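The year of not buying clothes, week six

17/02/2018

I should start by confessing that I bought a cardigan. It was secondhand, from the op shop in Feltmont, and it cost less than lunch, but rules are rules and I wrote them on the fridge in permanent marker.

For those who missed January: I pulled everything out of the wardrobe and counted it. 191 items, including 30 black T-shirts that I would have sworn under oath were four black T-shirts. Then I went through a year of bank statements and found I'd spent $1,064 on clothes, $446 of it at Prono, whose seams give way if you look at them with any confidence. So no new clothes until next summer. Socks and undies are exempt, for everyone's sake.

The cardigan is charcoal, pure wool, with an Anden label and a hole in the left elbow big enough for a lemon. I've been teaching myself to darn. The library book says a beginner can expect a neat, flat, almost invisible patch. Mine has a topography. I've done it twice now, the second time in mustard yarn on the theory that if you can't hide a thing you may as well make it look like an opinion.

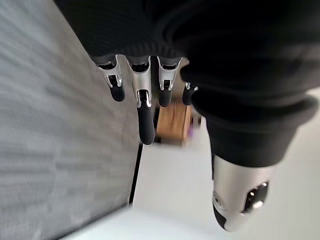
Black knit, ribbed at the edge. My favourite colour, as the T-shirts will confirm.

The hardest part so far has been the emails. Prono has missed me so badly that I'm being offered up to 30 per cent off, and has told me so every morning since the start of February. I unsubscribed and got a coupon for unsubscribing.

A friend asked whether secondhand should count at all, given the cardigan was already out in the world and wasn't bothering anyone. I've thought about this a fair bit, mostly while standing outside the op shop. My ruling is that it counts as half an item, which leaves me another half to play with. I've got my eye on a vest.

Next week: the Amin boots, which need new heels, and a cobbler who only takes cash and sighs when I come in.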